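3.2 Materialzusammensetzung und Sortierverhalten von Haushaltsgeschirr

Für die Erhebung wurden Haushalte in Ullwood und Parkemlow angeschrieben, von denen 300 an der Befragung teilnahmen. Erfasst wurden Alter, Herkunft und Entsorgungsweg von Geschirr und Besteck, soweit die Gegenstände ganz oder teilweise aus Kunststoff bestanden. Die Einteilung folgt dem Schema von Adamczyk, das zwischen einstofflichen Artikeln, lösbaren Verbunden und nicht lösbaren Verbunden unterscheidet. Gegenüber der ursprünglichen Fassung wurde die Klasse der lösbaren Verbunde enger gefasst: Ein Verbund gilt nur dann als lösbar, wenn die Trennung ohne Werkzeug möglich ist. Keramik und Glas blieben unberücksichtigt, ebenso Einwegartikel.
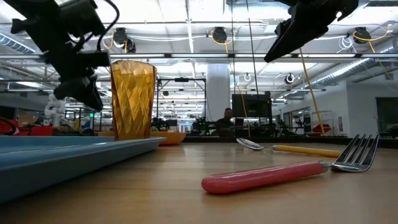 Die Rücklaufquote lag in Parkemlow deutlich unter der in Ullwood. Eine Gewichtung nach Haushaltsgröße wurde geprüft und verworfen, weil die Angaben zur Personenzahl in mehreren Fragebögen fehlten. Die Ergebnisse sind daher als Beschreibung der Stichprobe zu lesen und nicht auf die Gesamtbevölkerung beider Orte hochzurechnen. Stichtag für den Abschluss der Datenaufnahme war der 05.05.2023; später eingegangene Bögen wurden nicht mehr kodiert.

Insgesamt gingen 2.000 Einzelartikel in die Auswertung ein. Den größten Anteil bildeten einstoffliche Becher, Schalen und Tabletts. Bei diesen Artikeln stimmte die von den Befragten genannte Entsorgung weitgehend mit der kommunalen Vorgabe überein, wobei die Vorgabe selbst zwischen den Orten abweicht: In Ullwood ist die Abgabe am Wertstoffhof vorgesehen, in Parkemlow die Restmülltonne. Farbe und Transparenz der Artikel hatten keinen erkennbaren Einfluss auf die Zuordnung durch die Haushalte.

Anders verhält es sich bei Besteck mit Kunststoffgriff und metallischem Vorderteil. Von den 600 Artikeln dieser Gruppe wurden 23 als lösbar eingestuft, alle übrigen als nicht lösbare Verbunde. Die Befragten ordneten sie teils dem Metall, teils dem Kunststoff zu — häufig innerhalb desselben Haushalts uneinheitlich. Staniforth beschreibt in ihrer Arbeit zur Abfalltrennung in Wohnheimen ein ähnliches Muster und führt es auf die Griffgestaltung zurück. Sie argumentiert, dass ein voluminöser, kräftig gefärbter Griff die Wahrnehmung des Gegenstands als Kunststoffartikel begünstigt, auch wenn der Metallanteil nach Masse überwiegt.

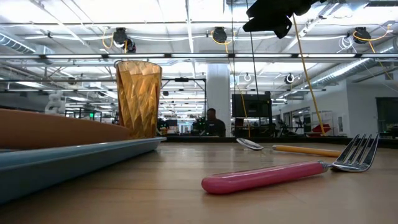 Abb. 4: Gabel mit rosafarbenem Kunststoffgriff und Löffel mit blassgelbem Griff.

Zur Überprüfung dieser Annahme wurde eine Teilmenge der Verbundartikel im Labor Mida zerlegt und getrennt gewogen. Der in den Griff eingelassene Teil des Metalls, der von außen nicht zu erkennen ist, variierte dabei erheblich. Bei kurzen Einlassungen blieb der Kunststoff nach Masse der Hauptbestandteil, bei durchgehenden Erlen kehrte sich das Verhältnis um. Eine Zuordnung allein nach dem äußeren Erscheinungsbild ist damit für den Haushalt nicht zuverlässig möglich.

Für die mechanische Aufbereitung ist die Unterscheidung von begrenzter Bedeutung, sofern eine Magnetabscheidung vorgeschaltet ist. Nicht ferromagnetische Edelstähle werden auf dieser Stufe allerdings nur unvollständig erfasst — ein Umstand, der bei der Bilanzierung in Abschnitt 4 über einen gesonderten Verlustterm berücksichtigt wird. Die im Dezember durchgeführte Nachbefragung beschränkte sich auf Haushalte mit widersprüchlichen Angaben und wird in Abschnitt 3.3 behandelt.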